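The Second Life of Wallpaper

Larysa Vakulenko keeps her best finds in a bathtub. It's a dry one, thankfully, in the back of her shop in Nundavley, and on the morning I visit it's full to the rim with rolls from the sixties and seventies — brown daisies, silver bamboo, a mustard paisley so loud that I laughed when she unrolled it. "Go on, touch it," she told me. The pattern was raised, like the skin of an orange.

I grew up in white rooms. My parents had spent a whole summer steaming off what the last owners left behind, and they talked about wallpaper the way other families talk about termites. So I came to all this as a beginner, and I have fallen hard. Over the past few months I've called on printers, paperhangers and one very patient man with a scraper, and every one of them sent me home with scraps in my coat pockets.

The patient man is Seidu Adjei. He takes old walls apart one layer at a time, usually for people restoring a house, and he showed me a hallway where he'd gone down through five papers. The oldest was a tiny blue sprig on cream, brighter than anything on top of it, because it had been hidden from the sun almost from the start! He lifts each layer with warm water and a wide, dull blade, and he saves a square of every one in a binder.

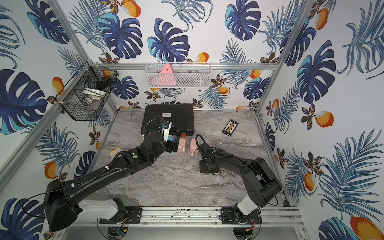

What surprised me most was how much of the craft is arithmetic. A big pattern has a long repeat, and a long repeat means waste, so a small powder room can eat up more paper than you'd guess. Stepan Antoniuk, who has been hanging paper since he was a teenager, starts every job with a pencil and the back of an envelope. He plans where the last seam will land before he cuts the first strip. Mostly he hides it over a door — and once he'd told me that, I started looking up in every room I walked into.

The printing is just as absorbing. At Romaniuk, a small workshop on the edge of town, Illia Zakharchenko still prints by hand from carved pear wood blocks, one color at a time, with a day of drying between colors. The shop owns 620 blocks, and he knows most of them by their chips and dents. His current order is a fern in three greens for a dining room, due in December. He let me press one leaf. It came out crooked, and I have it taped up over my desk.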